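The Four Grams

The complaint concerned tea. A customer in Multcombe had weighed a 200-gram packet of Plarnora black at home and found 196 grams. She weighed a second packet and found the same. Her letter reached the county weights office on a Friday, and Khrystyna Fedoruk was assigned the file.

Fedoruk drew 20 packets from the packing line and set them beside the scale, a Flerkell bench model with a capacity of 2,000 grams. She leveled the scale, let it warm up, and zeroed it. The reference weights read correctly at every point. The packets, less the wrapper, averaged 200 grams. None fell below 196.

The plant manager, MacPherson, asked if that was the end of it.

"It's the end of the scale," she said. "Where do the packets go after this?"

They went to a storeroom above the boiler, and from there to the shop. MacPherson did not know how long they stayed. The stock cards showed eleven weeks for the oldest lot. Fedoruk took packets from that lot and weighed them in order of date. The newest read 200. The oldest read 196. She plotted the results on squared paper, and the points fell along a shallow curve.

"It's drying out," MacPherson said. "We're selling the same tea."

"You're selling it by weight."

He pointed out that the wrapper had passed inspection. She asked which wrapper. He went to look for the specification and came back with two, one of them superseded. The line was using the superseded one. It had a thinner lining and cost less, and his own signature was on the order.

He sat down and read the signature twice. Then he asked if the oldest lot could be repacked. She said it could, if it was reweighed and relabeled, and if the storeroom was moved. He wrote this down.

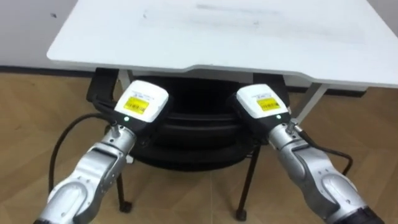 The report took Fedoruk most of Sunday. She wrote it at home, at the white table with the gray smudge near the back that she had given up trying to remove, and she rested her feet against the black thing underneath, which was built up in thick rounded layers like a pile of rings. She recommended a warning with no fine. Under "cause" she wrote "moisture loss in storage," and under "contributing factors" she listed the lining and the boiler. She left MacPherson's signature for the appendix. Then she took the customer's second packet from her bag, checked the seal number against the file, and entered it on the last line.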